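Vuvus Releases Update to Nino Motion Planner

Vuvus has released version 4 of Nino, its motion planning software for two-arm workstations. The update is available to current license holders.
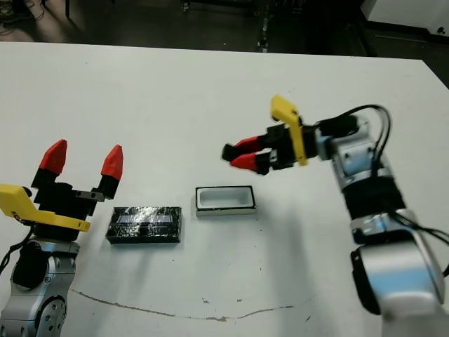
Version 4 plans both arms in a single pass and rechecks the path 1,000 times per second. Earlier versions planned each arm separately.

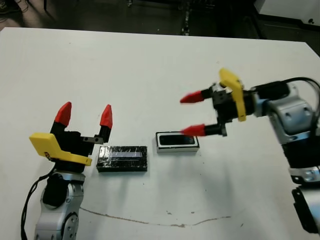
Idle time was a main concern for the development team. An arm with no assigned task now keeps a fixed posture that the planner treats as an obstacle. The left arm may stay raised with its fingers open while the right one works at a small rectangular object, and the planner routes the moving arm accordingly.

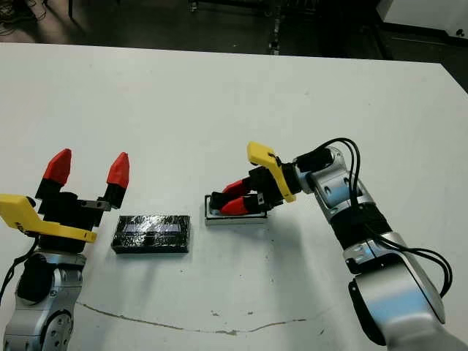 The right gripper lowered over a shallow tray.

Nino now also accepts input from wrist cameras through Yeh, the company's perception module. Testing at the Gendov site covered over 1,000 planned motions.

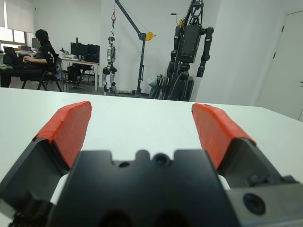 View from the gripper across the tabletop.

Support for the previous version will continue through February. License holders may try Yeh for 30 days at no charge.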